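Forty Seats and a Borrowed Piano

So the one-acts are over, my feet hurt, and I still have glitter in my left ear. I told my sister I'd write all this down before I forgot it, so get comfortable.

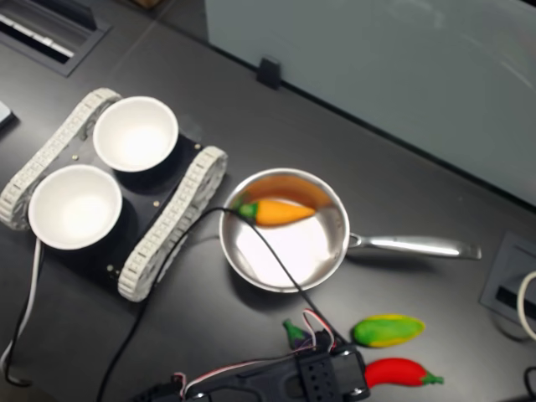
For anyone new, I help out with the Tekura Players, which is a community theater group that does two shows a year and one evening of short plays. The short plays are my favorite. You get 3 of them in one night, each with its own director, and if you hate one you only have to wait twenty minutes for the next. I directed the middle one this time, a two-hander called The Ferry to Bevura, about a mother and daughter who've missed the last boat and have to sit on a bench until morning. That's the whole plot! I love it to bits.

Intan Wibisono played the mother. She's been in the chorus of our musicals for years and had never had more than a line or two, and I practically had to beg her to read for it. At the first rehearsal she was so quiet that I was leaning forward in my chair from ten feet away. By the second week she'd figured out that she could stay quiet and still be heard, and after that I mostly shut up and let her work. There's a bit near the end where the mother folds up a scarf and hands it over without saying a word. On opening night I heard somebody behind me sniffle, and then I was gone too.

The bench was a whole saga. The one we had in storage was too short for two people and a suitcase, so we ended up with a church pew sawn down at one end, and it weighed as much as a small car. It took four of us to get it on between plays, in the dark, in socks. We practiced that change more than we practiced the bows (you could tell, the bows were a mess).

Then there was the piano. The third play needed live music and ours has been out of tune since January, so Kivi, the dance studio across the street, let us have theirs for the run. Getting it over the curb was the scariest part of the entire production for me. It made it there and back with one new scratch, which I have confessed to, and they were very nice about it.

We set out 40 seats each night and filled them for all but the first performance. With tickets and the bake table we cleared just over 1000 dollars, and that goes straight to new stage lights. We need 3000 for the set we want, so there's a way to go – but the two dimmest lamps will be replaced before the next show and I'm so happy I could cry again.

Things I want to remember for next time: mark the pew position with glow tape, not white tape. Start the sound check earlier. Don't let the cast eat powdered donuts in black costumes. And write down the running order in big letters backstage, as I got asked for it every five minutes.

Auditions for the winter show go up on the lobby board next week. It's a farce with a lot of doors, and I'm not directing – I'm on props, and I've already started a list. If you've got an old rotary phone you don't mind lending, leave me a comment.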